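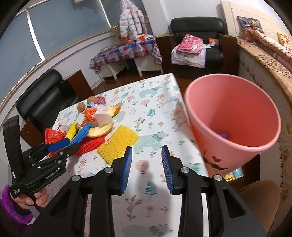
Hand-Held Grippers at the Dameser Open Day: My Review After an Afternoon of Picking Up Trash

Home | Reviews | Visits | Workshop | About | Contact

Filed under: Robots & Gadgets, Hands-On

Search this site... Go

August 12, 2021

I've been to a few robot open days now, and most of them go the same way. You stand behind a rope, an arm moves a block from one side to the other, everyone claps, and then there's a table with mints on it. So I wasn't in a hurry to sign up for the one at Dameser. What changed my mind was one line in the invite: "visitors will use the grippers themselves." Sold!

The demonstration was held in a regular lived-in room, with a bed, armchair, sofa and all, and the main table had a tablecloth with bears and fir trees on it. I loved that. You could tell right away that the work was going to be household stuff, and it was. The job was clearing up. Walnuts, crumpled wrappers, bits of peel, a yellow cloth, some red netting, and a big pink bucket with a heart and a mustache on it next to the table.

The grippers are black, you hold one in each hand, and the body says GenRobot.AI in white letters, with "Data Acquisition System" in smaller print near the grip. The idea, as our guide explained it, is that a person does the chore with these instead of fingers, the whole thing gets recorded, and later a robot can learn from it. So you are kind of the robot for a while. I got two turns, one before the coffee break and one after.

How it feels in the hand

Better than I thought it would. I expected something like those reacher sticks you use to get a can off a high shelf, and it's a lot steadier than that. The jaws carry ribbed blue pads on the inside, and the pads are what I'd praise first. I went straight for a wrapper (I figured it would be easy) and it came up on the first try without sliding around.

It isn't light, though. By the end of my first turn my right wrist was letting me know about it, and I'm a person who carries groceries in one trip. If you have small hands I'd ask for a shorter session. I'd also wear short sleeves, or at least push them up, as mine kept getting into everything.

What was easy, what wasn't

Cloth is a joy. You pinch a corner, lift, done. The yellow one with the bumpy weave was my favorite thing on the table, silly as that sounds, there's just so much to grab.

Walnuts, oh boy. They're round and hard and they do not want to be helped. My first one shot off toward the sofa and a kid from the next group brought it back to me very politely. The trick is to come in low and slow and close the jaws around the middle, and once I had that down I only lost one more.

Peel sits somewhere in between. If it's curving up you can catch the tip, if it's lying flat you end up chasing it across the tablecloth. And the netting was a pain! One strand goes between the jaws, you lift, and three other things come along for the ride. I used both grippers for it, one to hold and one to pull, and that's where I finally got why they give you a pair.

The other stations

There was a talk in the next room about the Carroll project, which is what all these recordings are meant for. I caught the second half. They had 1346 recorded chores at that point, 547 of them tidying jobs like ours, and the rest was mostly kitchen and laundry. I'd have liked to see more of what the robot does with it at the end. We got a short video of an arm dropping socks in a basket, pretty slow, and that was it.

Clindow had a corner with window-cleaning machines, which I skipped because of the line. Mununero did the snacks. Good empanadas, not enough napkins.

The gripes

Too many people. They gave out 300 tickets for one afternoon and you felt it, I waited longer than I played. The guide was great but had to repeat the same instructions to every group and was losing her voice by four. And I couldn't get a price for the grippers out of anyone, so I can't tell you if they're good value, only that they work well.

One more small thing: there was no place to put the grippers down between turns. I ended up hugging mine.

Would I go again?

Yep. As a gadget I'd give the grippers a solid four out of five, losing a point for the weight. As an afternoon out it's maybe three and a half, and it would go up with fewer tickets. The next open day is in September and I've already put my name down for the laundry table, where I hear you get to fold T-shirts. Go early, eat first, and practice on a walnut at home with a pair of salad tongs if you want to look good in front of the kids.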